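Review: Valtov desktop arm kit, after a winter and a bit at the shared workshop

Posted 9 February 2021

I put off writing this for a good while, mostly because I kept thinking I'd have the thing properly sorted in another week and could then be fair to it. That week hasn't come, but I've used the Valtov arm kit regularly since August, which is long enough to have opinions, and a few people at the workshop have been asking whether they should buy one too. So settle in, I'm going to take my time (I usually do).

First, what you get. The kit comes in one heavy carton with the arm sections, the motors, a power supply, a bag of fasteners and a printed booklet of 68 pages, most of which are drawings. I liked the booklet very much. The drawings are big and clear, and whoever laid them out had clearly put the kit together themselves, because the fiddly bits are drawn from the side you'll be looking at when you're swearing at them. The one weak spot is the wiring chapter, where the colours printed in my copy didn't match the colours in my bag. I worked it out with a multimeter and a cup of tea, but a beginner could easily lose an evening there.

Assembly took me 19 hours spread over a fortnight. I'm slow and I like to chat, so a brisker person would do better. The bolts are good quality and none of them stripped, even the ones I did up, undid and did up again after putting the shoulder bracket on backwards. The motor clips are less lovely. They're stiff, they want to be pushed harder than feels right, and I cracked one. Valtov sent a replacement without any fuss, which I was grateful for, although the postage took its time getting here.

Then comes the part I enjoy most, which is giving the arm a job. My favourite exercise is a dull one to describe: pick up a light object from one spot, put it on a plate, go back to the start, and do it all over again. I've settled on play food for this. It weighs next to nothing, it's cheap, it comes in awkward shapes, and it doesn't mind being dropped. The bun is my regular test piece because the bumps along the top make it harder to grip than you'd think, and the blue of the plate stands out so well on a white tabletop that the camera software finds it easily.
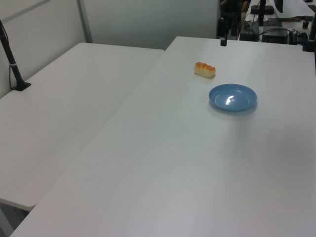 The bun and the plate, set out on the white table.

On a good day the arm does this very nicely. It moves smoothly, it's quieter than I expected (you can hold a conversation beside it) and it comes back to its starting position with no drift that I can notice. On a bad day it noses the bun sideways and closes on nothing, and I'd put most of those down to my lighting. A shiny plate throws a bright spot back at you, and the Skuvetti vision program that comes bundled with the kit is easily fooled by glare. Turning down the exposure helped a great deal. There's a slider for it, hidden 2 menus deep, and I do wish it were on the front page.

I should say something about tables, as the kit pretty much assumes you have a good one. Ours are plain white and I wouldn't change them, they're very forgiving for this kind of work. But if your table wobbles, the arm will find out before you do. I started on my old Lund folding desk at home and every quick movement set it swaying. Shifting to the workshop fixed that in an afternoon. I'd also budget for longer cables than the ones supplied. I ended up using Clumisik extension leads, and they've been perfectly fine.

Is it worth the money? I've now run it through more than 1,000 pick-and-place cycles and it still feels tight in the joints, with only the gripper pads showing wear. For somebody who likes tinkering and has a sturdy surface and a bit of patience, I'd say yes, happily. If you want something that works straight out of the carton, I'd look elsewhere or wait for the next version — the software still needs some love. I'm keeping mine. Next up is a proper go at stacking, and I've already ordered a spare set of pads.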